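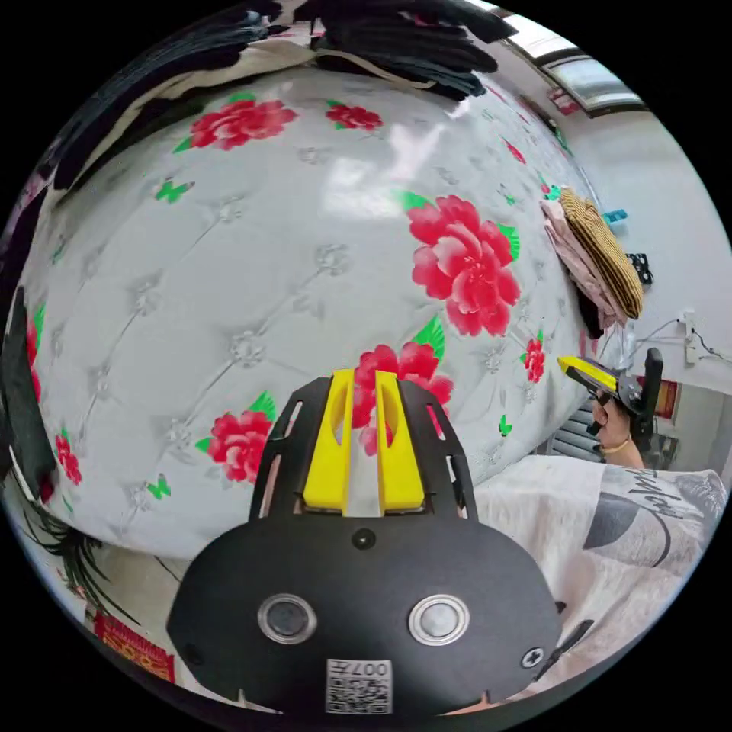
トップ　新着　スレッド一覧　月別　検索　購読・退会

トップ > 過去ログ > 古着と服飾資料ML > 外套・雨具 > Re: ヘナレのコートの年代について

シェア 3　コメント 0

件名: Re: ヘナレのコートの年代について
差出人: 糸くず
日付: 2020年6月8日

糸くずです。ご無沙汰しております。
2月の頭に「春になったら手持ちのタグを全部整理して一覧にします」と宣言したきり黙っていた者です。春は終わりました。一覧はありません。催促のメールを下さった方には、この場を借りてお礼とお詫びを申し上げます。箱は開けました。開けて、閉めました。

さて、Dvorakさんのコートの件です。ほかにどなたも返事をされていないようなので、わかる範囲で書きます。わかる範囲がどのくらい狭いかは、読み進めるうちに自然と伝わると思います。

Marcus Dvorakさんは書きました:
> はじめて投稿します。日本語は長く勉強していますが、服の言葉は
> 辞書にないものが多いので、間違いがあればお許しください。
>
> 先月、ネットの競売でHenareの男物のコートを買いました。
> ラグラン袖、比翼仕立ての前立て、生地は薄いベージュの綿で、
> 内側の小さい布タグに「Skasira」と織ってあります。出品者の説明は
> 「五〇年代、極めて希少、英国Drudley工場製」でした。
>
> ところが届いたものを見ると、内ポケットにファスナーがあり、
> 引き手にDrernerの刻印があります。Drernerがファスナーを作り始めた
> のはもっと後ではないかと思います。それから、左の脇の縫い代に
> 「3,228」と印刷された白い布片が縫い込まれています。これは
> 製造番号でしょうか。三千二百二十八着目という意味でしょうか。
>
> 質問は次の通りです。
>
> ・このコートは五〇年代のものと考えてよいでしょうか。
> ・Skasiraは生地の名前でしょうか、モデルの名前でしょうか。
> ・襟の裏が少し黄色くなっています。洗ってもよいでしょうか。
>
> 値段は聞かないでください。妻もこのMLを読める状態にあります。
>
> Marcus Dvorak

ご丁寧な投稿をありがとうございます。日本語については、このMLの常連の大半より整っていますのでご心配なく。私の過去の投稿をお読みいただければ安心していただけると思いますが、精神衛生上あまりお勧めはしません。

まず年代から。

> ・このコートは五〇年代のものと考えてよいでしょうか。

考えるのは自由ですが、コートのほうが協力してくれない気がします。

ヘナレの外套で内ポケットにファスナーが付くのは、私の見た限りでは後の時期のものばかりです。古いほうは貝ボタンひとつで留める形で、しかもそのボタンがたいてい取れています。前の持ち主が財布を出すたびに引っかけたのでしょう。ファスナーだけ後から直した可能性はもちろんあるので、ポケット口の縫い目を見てください。玉縁の布と表地の糸の色が同じで、角に余計な針穴がなければ最初からその仕様です。逆に、角のところに使われていない針穴が並んでいたら、誰かが一度ほどいています。虫眼鏡があると楽です。スマートフォンの拡大でもできますが、私はそれをやってコートの上に電話を落とし、以来、虫眼鏡派です。

ドレルナーの刻印については、引き手の裏側も見てください。表に社名だけあるもの、裏に小さな花のような印が入るもの、裏に何もなくてざらざらしているものと、手元だけでも種類があります。ざらざらのものは比較的新しい品に付いていることが多いのですが、これは私の箱の中の話で、世界の話かどうかは保証できません。箱の中身は、要するに私がたまたま安く買えた服の偏りです。

出品者の「五〇年代」という書き方には、個人的にずいぶん親しみがあります。あの業界では、正体のわからないベージュのものはだいたい五〇年代で、正体のわからない紺のものは海軍です。以前、私が買った「海軍払い下げ」の上着は、ポケットの底から学習塾の割引券が出てきました。海軍にも受験期はあるのかもしれません。

次に、番号の件。

> 「3,228」と印刷された白い布片

着数ではないと思います。少なくとも私は、あの位置の布片に着数が入っている例を知りません。ヘナレの脇の縫い代に入る白い布は、裁断のときに部品がばらばらにならないよう付ける管理用の札で、生地の反の番号か、裁断伝票の番号と見るのが素直です。桁区切りのコンマまで印刷されているのは珍しく、そこは正直うらやましい。私の手持ちはどれもコンマなしで、しかも半分は洗濯で消えかかっており、あるものなどは「何か数字」としか読めません。

もしお手数でなければ、右の脇と、できれば背中心の裾のあたりもめくって、同じ番号の布がないか見ていただけませんか。同じ番号がもう一枚出てくれば、裁断の札だという見方がかなり強くなります。違う番号が出てきた場合は、私がいま書いたことを静かに忘れてください。

なお、布片は切らないでください。気になるのはわかります。着ると脇腹にちくちく当たるんです、あれは。昔の投稿で「当たるので切って捨てました」と書かれた方がいて、三日ほどMLの空気が法事のようになりました。切るなら、せめて封筒に入れて日付を書いておいてください。

> ・Skasiraは生地の名前でしょうか、モデルの名前でしょうか。

生地の名前だと思っています。ただし、これには長い喧嘩の歴史があります。

スカシラと織られた小さいタグは、コートのほかに帽子と、一度だけですが、巾着のような小袋でも見ました。型の名前が帽子と小袋とコートに共通で付くというのは考えにくい。一方で、モデル名派の方々の言い分は「コートの場合、スカシラのタグが付いているのは必ずラグラン袖だ」というもので、これも今のところ反例が出ていません。Dvorakさんのもラグランですから、残念ながらあちらの陣営に一着加わった計算になります。セットイン袖のスカシラをお持ちの方がいたら、どうか名乗り出てください。匿名でも結構です。

生地としてのスカシラは、目の詰まった綿の平織りで、経糸がやや細く、新しいうちはぱりっとして、着込むと肘から先に柔らかくなります。見分け方として昔からよく言われるのは、裏から光に透かすと横方向にかすかな段が見えるというものです。私には見えるときと見えないときがあり、見えるときはたいてい、その前に売り手から「段が見えますよ」と言われています。

重さも手がかりになります。私の持っているスカシラのコートはハンガーなしで量って700グラムでした。男物のMに相当する丈ですから、綿の外套としては軽い。台所の秤に載せるときは、袖を必ず畳んで上に乗せてください。垂れた袖がカウンターに触れると、それだけで目方が減ります。私は一度これで「驚異的に軽い初期型を発見」という投稿をして、翌日に撤回しました。過去ログに残っています。検索しないでください。

「Drudley工場製」のほうは、判断を保留します。ドラドリーの名が入るのは首の後ろの大きいタグで、そこに地名がなければ、工場がどこかを服だけから言うのは難しいです。Dvorakさんの投稿には内側の小さいタグのことしか書かれていませんが、首の後ろはどうなっていますか。四隅に糸の残りだけがあってタグがない、という状態なら、それはそれでよくある話です。昔、クリーニングに出すたびに首のタグに紙の札をホチキスで留められるのを嫌って、自分で外してしまう人がいました。私の父です。おかげで父の遺した外套はどれも出自不明で、兄とふたりで「高級品ということにしよう」と決めました。

最後に洗濯ですが、

> 襟の裏が少し黄色くなっています。洗ってもよいでしょうか。

ここがいちばん意見の割れるところで、割れた末に退会者が出たこともある話題です。そのつもりで読んでください。

私なら、まず襟だけにします。ぬるま湯に中性洗剤を薄く溶いて、白い木綿の布に含ませ、襟の裏を端から叩きます。こすると毛羽が立って、黄色い襟が黄色くてけば立った襟になります。叩いた布に茶色が移ってくるうちは続けて、移らなくなったら水だけの布で叩き、厚手のタオルで挟んで水気を取ります。乾かすのは陰で。ドライヤーは芯地が縮むことがあるので、急ぐ理由がない限り使いません。急ぐ理由があっても、六月にコートを着る予定はそうないでしょう。

始める前に、裾の折り返しの内側など見えない場所で、同じことを小さく試してください。輪じみができるようなら中止です。スカシラの防水加工が何なのか、私は知りません。知っているという人の話を何度か聞きましたが、全員違うことを言いました。

漂白剤は使わないでください。酸素系なら大丈夫という意見もありますし、その方のコートは確かにきれいになっていました。ただ、縫い糸が表地と別の速さで白くなり、ステッチだけが浮き出して、遠目には工事の養生シートのように見えました。ご本人は気に入っておられました。

全体を水に通すのは、上の質問に全部答えが出てからでも遅くないと思います。番号の布の印字が薄くなる可能性があるので、洗う前に必ず写真を撮っておいてください。定規を横に置いて、できれば自然光で。

防虫剤の匂いがきつい場合は、風の通るところに10日ほど吊るしておけばたいてい抜けます。肩の厚いハンガーにしてください。クリーニング店の針金のハンガーだと、ラグランの肩に小さな角が生えます。

それと、値段の件。聞きません。聞きませんが、参考までに書いておくと、私が自分のスカシラを買ったときは送料込みで2,000円を超えるくらいでした。店の人が「事務服」の棚に掛けていたからです。これは年代も状態も違うので、比べる意味はありません。Dvorakさんの奥様がお読みでしたら、こうした資料の価値は金額では測れないということ、また、測らないほうが家庭内は平和だということを、謹んで申し添えます。

少し話がそれますが、このところ外の古着屋がほとんど開いておらず、皆さんも競売に流れているのではないでしょうか。触れない服を写真だけで買うと、どうしても「希少」という字の大きさに目が行きます。私も先月、襟の形だけを見て女物の雨合羽を一枚買いました。届いてみたら襟しか見どころがありませんでした。丈も、袖も、ボタンも、すべてが襟に申し訳なさそうについていました。今は玄関に掛けてあり、宅配便を受け取るときに着ています。配達の方は何も言いません。

競売の写真で判断する場合、出品者に追加で頼むなら、私は次のものをお願いしています。

・首の後ろのタグ（なければ、ないことがわかる写真）
・脇の縫い代をめくったところ
・ファスナーの引き手の表と裏
・袖口の内側

袖口の内側は忘れられがちですが、すり切れの具合と、直した跡がいちばんよく出る場所です。四枚も頼むと返事が来なくなる出品者もいます。返事が来ないのも、まあ、ひとつの返事です。

まとめてお願いしたいことをもう一度書いておきます。Dvorakさんには、首の後ろのタグの有無、右脇の布片、引き手の裏、それと目方を教えていただけると助かります。全部でなくても構いません。ほかの皆さんには、セットイン袖のスカシラの情報を。それから、以前どなたかが投稿されたヘナレの販売用の小冊子の写しをお持ちの方、添付が過去ログから消えているので、もう一度上げていただけないでしょうか。私も保存したはずなのですが、保存した先の機械が起動しません。

タグの一覧は、夏のうちに必ず出します。

糸くず

--
追伸: 前々回のスレッドで、裏地のことを「キュプラ」と断言しましたが、手元で端糸を燃やしてみたところ、溶けて丸まりました。訂正いたします。ついでに灰皿も買い替えました。

前の記事　次の記事　スレッドの先頭へ　返信する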